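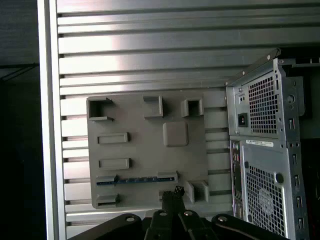

Kubiak opens orders for Flurkton 2, a kit that teaches robot arms to change computer memory

TRASITZ, March. Kubiak, the maker of bench automation for repair shops and refurbishers, has opened orders for Flurkton 2, the second version of its kit for handling memory modules in desktop computers. It goes on an arm the customer already owns, and it does a job that most people in the trade can do in their sleep and, by late afternoon, more or less are doing in their sleep.

Changing the memory in a desktop tower is not hard. You open the case, push the clips, pull the module, put another one in and press until it clicks. Doing this to one computer takes a moment. Doing it to a pallet of them takes a morning, a sore thumb and a willingness to hear the same radio adverts again. Flurkton 2 is for the pallet.

The kit contains a two-finger gripper, a camera that sits at the wrist, a practice plate, the mounting hardware and the software. The arm, the table and the computers are the customer's problem, as the price list puts it in slightly gentler language.

What has changed since the first Flurkton

The first version was good at finding a memory module and quite good at holding on to one. It was less good with everything else that lives inside a desktop tower. Cables in particular were treated as a personal insult. Shown a case with a tidy interior it worked well, and Kubiak received a number of letters from customers asking where such cases could be bought.

Version 2 has been set up on old towers in the state in which they come through the door, with the drive cables wandering across the board wherever the last person left them. The fingers are narrower and come down from directly above. If the way in is blocked, the arm stops, backs off and asks for a human being. It asks by means of a message on the screen. An earlier build used a buzzer, which was withdrawn after one afternoon at the Trasitz workshop. 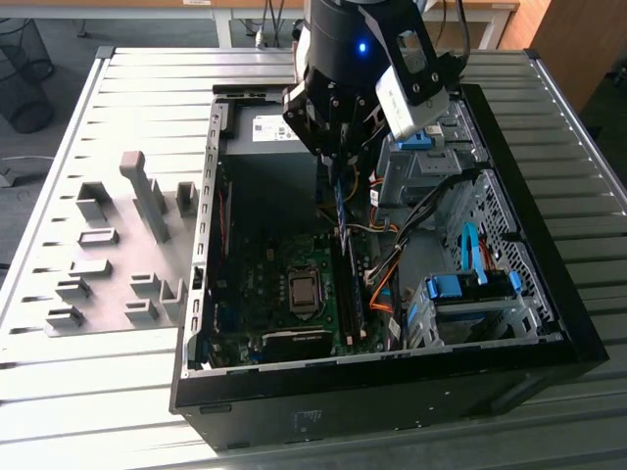
The software has also been taught some manners about force. Pressing a module home takes more of a shove than first-time builders expect, and a robot with too little nerve leaves one end sitting proud of the slot. A robot with too much nerve leaves you shopping for a motherboard. The shove is now applied one end at a time, with a limit the customer can lower but not raise. Requests to raise it may be sent to the usual address, where they will be read with interest.

"People ask me why we didn't start with something more exciting," said Felicja Zieliński, product lead for Flurkton at Kubiak. "I tell them I have changed memory for a living and I found it extremely exciting for the first week. Then I would have given a lot for a machine that didn't mind."

The practice plate

Every kit comes with a grey plastic plate carrying a pretend motherboard: hollow sockets, raised blocks and a set of clip holders that will take a real circuit board strip. It bolts or clamps flat to the bench, within reach of the arm, and it has no opinions. New users are asked to spend their first session on it before going anywhere near a computer they are fond of.

The plate was meant to be a small extra. It has since become the part of the kit that visitors pick up, turn over and ask to keep. Kubiak will sell it separately from this spring. It remains a piece of grey plastic and has been priced accordingly, after some discussion.

Setting up takes 15 minutes once the arm is bolted down. The manual runs to 71 pages, of which the first two are needed on the day. The rest covers fault messages, spare parts and a chapter on lighting that Zieliński wrote herself and would like somebody to read. Its main advice is to turn off the lamp you have just turned on, as bright metal cases and a bright lamp do the wrist camera no favours.
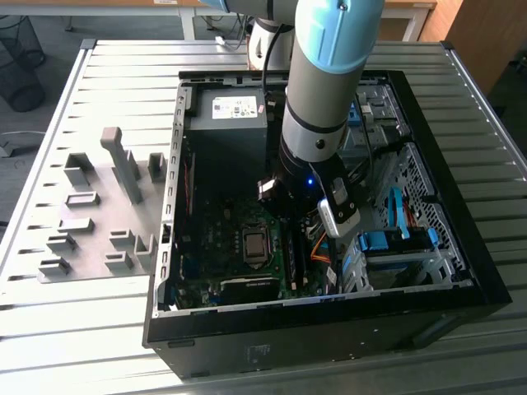

Towers are worked on lying on their side, with the side panel already off. Taking the panel off is still a task for a person. Kubiak looked at this closely for version 2 and counted the ways in which manufacturers have chosen to attach a side panel over the years, then went to lunch and did not come back to the subject. It may return in version 3.

Trial at Benside

Benside, a refurbisher that takes in old office machines and sends them out again with more memory and fewer stickers, had an early kit on its bench over the winter. Its staff ran the arm next to their ordinary line and were encouraged to be rude about it. Most of their complaints were dealt with before release. The start button has been moved to where a person would look for it, the word "actuate" has been taken out of the menus, and the arm now parks itself high enough that a case can be slid underneath without anyone ducking.

One complaint stands. Benside would like the kit to deal with laptops. It does not deal with laptops.
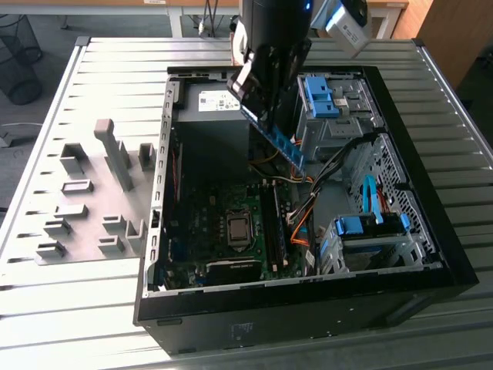 Memory work on an open desktop tower: the gripper holds a blue module above the slots.

What it will not do

Kubiak has found that customers appreciate being told this before they pay. Flurkton 2 will not diagnose a fault. It will not blow the dust out, coil the cables or tell you whether a module is the right sort for the board; it will fit what it is handed, with equal care, whether or not that was wise. It is not faster than a skilled technician who has just had coffee. It goes at the same pace all day, and that is the whole of the sales pitch.

The kit is for indoor bench use and should be run by someone who has read at least those two pages.

Availability

The first batch is 100 kits. Orders are being taken now, and kits will go out in the order the orders came in, including to people who telephone to ask whether there is another way. Owners of the original Flurkton can trade in their gripper against the new one, provided it is sent back with all its screws. The old practice plate fits the new kit and need not be replaced.

Workshop visits in Trasitz can be booked through the press office. Visitors may bring a computer of their own, at their own risk, with the panel off.

Press contact: Felicja Zieliński, Kubiak, Trasitz. Review kits are available on loan and are expected back.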